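# About Killance Press

Killance Press publishes mysteries, ghost stories and thrillers for teen readers. We are a small independent house with 212 titles in print. Most are paperback originals, and most of our authors came to us with a first or second novel.

We started out reprinting older teen mysteries that had gone out of stock. The first was a boarding school story with a missing yearbook in it, and it still sells. New fiction came later, when a reprint author sent us a book she had never placed anywhere. Today reprints are a small part of the list.
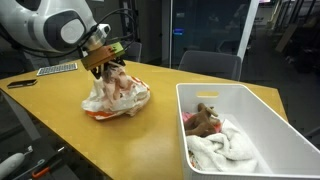

*Killance Press*

## What we publish

We have two imprints. **Parkari** is for mysteries and crime, with readers from 12 up. **Vater** is for ghost stories and horror, and starts at 14. A book that could go either way usually goes to the imprint whose editor read it first.

We like a plot that can be solved by a careful reader. We like small towns, but we have a lot of them, and would be glad to see a city, a farm or a ship. We don't publish picture books, poetry or adult fiction. Fantasy is a hard sell here unless there is a crime at the center of it.

## How we work

Every manuscript gets two readers before an editor decides on it. Last year we read 479 and took on nine. If we ask for the full book, you will hear back from us either way, though it may take until October for anything sent in over the summer.

Once a book is accepted, it goes through one round of story edits and one of line edits. Copyediting is done by freelancers we have used for years. Authors see the cover at the sketch stage and can object to it. A first printing is usually nearly 400 copies above what stores have ordered, and we go back to press when we need to.
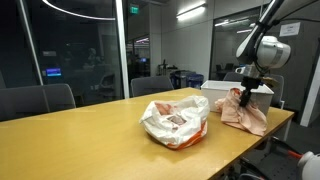
Cover meetings are open to everyone on staff, including people who haven't read the book, since they are closest to a shopper picking it up in a store. We lay out printed sketches side by side and talk about the title lettering first. A conference table in light wood like this one, with a slightly glossy yellowish-tan top, changes how a pale cover looks, so we put a sheet of gray card under anything with a cream background. Notes go to the designer the same afternoon.

## Sales and distribution

Our books are stocked and shipped by Söderlund, which also handles returns. Stores and libraries can order through them or through their usual wholesaler. Damaged copies should be reported to Söderlund with the invoice number.

School orders come directly to us. We offer a discount on class sets, and there are discussion guides for most of the Parkari list. The Vater guides are being rewritten and will go up as they are finished.

## Getting in touch

For submissions, send a one-page summary and the first three chapters by email. Please put the imprint in the subject line. Review copies are sent as e-books unless you ask for print. Questions about translation and audio rights go to the rights desk, which is answered in the mornings only.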